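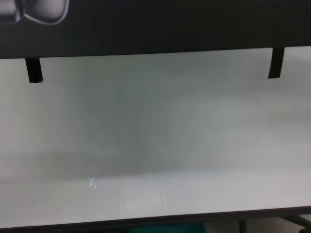

夹爪下方的浅色台面，表面有反光。

买机器人，预算里请给桌子留一行

每年12月，Pradavberg的几家中小企业都在赶下一年的设备预算，我们公司也一样。这两年表格里多了一类东西：双臂机器人、协作臂、带夹爪的移动平台。我参与过两次这样的采购评审，看法没有变过：多数预算表把钱算错了地方。整机价格写得很细，精确到元，机器周围的东西合并成一行“配套及其他”，填一个整机价的百分比，百分比从哪儿来，没有人说得清。

先说桌子。我们的Chou项目做纸质资料的整理和分装，工作内容是把宣传册、说明书和文件夹从台面上拿起来，放到指定位置。立项时台面按普通办公家具走的采购，白色，表面光滑，好擦，价格便宜，行政那边库存里就有，评审会上这一项没有讨论。

设备进场以后，台面成了最先要改的东西。光滑的白色表面会把头顶的灯映出来，也会把夹爪自己的影子映出来，相机看过去，纸的边缘和反光混在一起。人站在旁边觉得很清楚，换一个角度就不清楚了。我们先调灯，再调相机曝光，后来在台面上试了几种哑光垫。垫子本身不贵，贵的是工程师的时间。全部算下来，第一阶段我们记录的调试工时是1,224小时，其中187小时记在“台面与照明”名下。预算表里这一项是零。

有人会说这是我们没经验，集成商应该提醒。我不太同意。Jornmont给我们的报价单写得很清楚，现场环境由甲方负责，这句话在第一页。问题在我们自己，签字的人看到“甲方负责”，以为说的是电源和网络。

再说纸。很多人在展会上看演示，看的是机器人搬箱子、拿瓶子。箱子有固定的形状，抓哪里都差不多。一份宣传册就麻烦得多，它会翘，会滑，会和下面的东西贴在一起。铜版纸和普通打印纸摩擦力不同，折过的和没折过的也不同。要从平面上把薄的东西掀起来一个角再夹住，对夹爪指尖的要求和搬箱子完全是两回事。

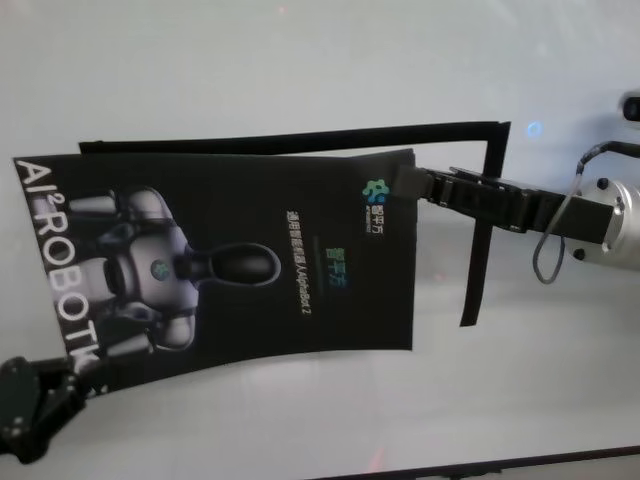

右侧的黑色夹爪夹着宣传册一角，左下角是另一只夹爪。

所以我建议，凡是要处理纸张、布料、薄膜这类东西的项目，指尖和指垫单独列预算，不要算在夹爪里。夹爪是固定资产，几年折旧；指垫是耗材，要换，要试，不同的活儿可能要用不同的。财务系统里这两样走不同的科目，混在一起报，第二年补货的时候就没有科目可用。我们在Gikley的分公司就碰到过，一包指垫的采购申请退回来两次，理由是“固定资产不得重复购置”。

还有一笔钱应该写进去，就是样品。供应商来评估的时候，通常要你寄几份典型工件。我们寄的是新印好的、平整的册子，评估结果当然好看。真正上线之后，送来的册子有一部分是从纸箱底下翻出来的，有的卷边，有的中间夹着别的纸。正确的做法是把最差的那一批也寄过去，并且为这个评估付钱。免费评估我们做过，结论只有一页，没有列失败情况，拿来做采购依据是不够的。付费评估要求对方给出完整记录，抓了多少次，哪几次没抓起来，原因是什么。这笔费用和后面返工的费用比，小得多。

关于单臂还是双臂，每次评审都会争。主张双臂的人说以后用得上，主张单臂的人说先省下来。我认为这个问题应该由工件决定，不应该由“以后”决定。如果一只手夹住一角之后，另一只手有明确的事要做，比如压住、接过来、翻页，那就买双臂，并且把两只手各自的动作写进验收条款。写不出来第二只手做什么，就先不要买。预算里为“以后”花的钱，到年底总是最难解释的。

线缆和备件也常被漏掉。手腕附近的线跟着关节一起动，早晚要换。换一根线花不了多少钱，停工等一根线要花多少，取决于你手边有没有。我主张随机采购时就把备用线、连接器和一套指尖一起买下来，锁在现场的柜子里，不要放总仓。总仓调一次货要走三个人的签字。

人员这一项，我的意见可能不讨人喜欢。预算表喜欢写“节省岗位”，把省下来的工资当作回收期的分子。Chou项目第一年没有节省岗位。原来做分装的同事还在，其中两位转去看设备，另外的人继续处理机器处理不了的那部分。我不觉得这是失败，但它和立项报告里写的数字对不上。立项的时候就应该按第一年不省人来算，如果这样算下来项目不成立，那就说明现在还不该买。

租赁可以考虑。现在整机更新得快，今年谈好的型号，明年可能已经有了下一代。租金高一些，但合同到期可以重新选。要注意的是，租来的设备也需要自己的桌子、灯和指垫，这部分钱一分都省不了，而且退租的时候带不走也退不掉。有的部门以为租赁就是把所有费用打包，签完才发现现场改造要另外申请，两份申请之间隔了一个季度，机器在库房里放着，租金照付。

我手上明年的表还没有填完。目前的写法是整机一行，台面与照明一行，指尖和耗材一行，付费评估一行，备件一行，调试工时按去年的实际记录填。表比以前长，总额也比以前高，估计会被退回来问一次。退回来我也还是这样填，问的人如果想删哪一行，请他在旁边写明由谁的预算来出。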